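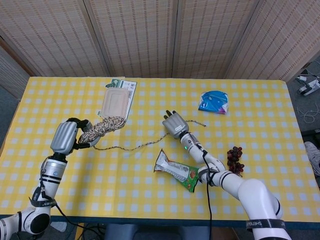

Coiled rope on a yellow checked tablecloth.

Ostport Inner Harbor Mooring Line Renewal
Progress report to the Villine Fund, second period

Print this page | E-mail this page

1. Scope

The grant covers replacement of fixed mooring lines at 400 small-craft berths in the inner harbor, together with the chafe protection at each fairlead and a written inspection schedule. Ground chain, sinkers and pontoon structure are outside the grant and are paid for from berth fees.

2. Position at end of period

Lines have been replaced at 346 berths. A further 38 are deferred to the third period. The remaining 16 berths, all on the inside of the old coal quay, have been withdrawn from use until the quay wall is repaired. We ask that these be removed from the target and the matching sum moved to the contingency line. A revised budget sheet is attached to the paper copy.

The deferred berths are of two kinds. Most are on the Prodden pontoon, where the cleats were found to be undersized for the new line and are being changed first. The rest were occupied by boats that could not be moved during the working window. Notices have been sent and a second window is set for November.

3. Materials

The specification is unchanged from the first period: three-strand polyester for the fixed lines, with a spliced soft eye at the boat end and a thimble at the chain end. Nylon was considered again at the request of several berth holders because of its stretch. It was not adopted. The berths on the east side are narrow, and the extra movement would bring hulls into contact at low water.

One delivery from Louro was rejected on receipt. The lay was uneven over long sections and the whipping had come off several of the cut ends, which had begun to open. The supplier replaced the delivery without charge, but the exchange cost the project nine working days. Incoming coils are now opened and checked at the store before they are signed for — previously this was done at the berth, too late to be useful.
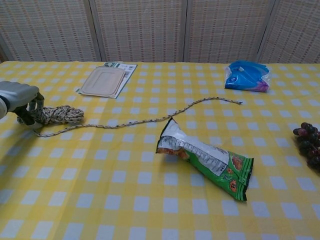
Splices are made in the store during the week and fitted at the berths on Tuesday, when the harbor launch is available. Each eye has five full tucks. The first batch was made with four, which is adequate on paper, but several were found to have eased after the autumn gales. Those lines have been brought in and remade.

4. Inspection of removed lines

Removed lines were sorted by cause of wear. Chafe at the fairlead was the main cause on the west side. On the east side, where there is more sun and less swell, the outer fibers were stiff and powdery but the core was often sound. Weed growth was heavy below the waterline at all berths and hid damage at the chain end, and for that reason the inspection schedule now calls for the lower section to be lifted and scraped before it is looked at.

A sample of 30 removed lines was kept for load testing. Results are not yet available. The test bench is shared with the boatyard and was out of service for most of the period with a faulty pressure gauge.

5. Expenditure

Spending on line and thimbles is within budget. Launch hire is over budget as a result of the repeat visits described in section 3. Disposal is under budget — the scrap line was taken by a net recycler at no cost to the project. No change to the total grant is requested.

6. Work for the third period

Complete the cleat change on the Prodden pontoon and fit the deferred lines. Obtain the load test results and set the replacement interval from them. Issue the inspection schedule to berth holders. The draft interval of five years should be treated as provisional until the tests are done.

Last updated: November

Comments (3)

eastside_berth: Will the new lines be marked with the year they went in? The old ones had no tags, so there was no way to tell what was original.

Harbor office: Yes, a tag is fitted at the chain end. Berth holders are asked not to remove it.

oldgaffer: Five tucks is right. Please look at the fairlead by the fuel berth as well, it has a sharp edge on the inner side and will go through any line you put there.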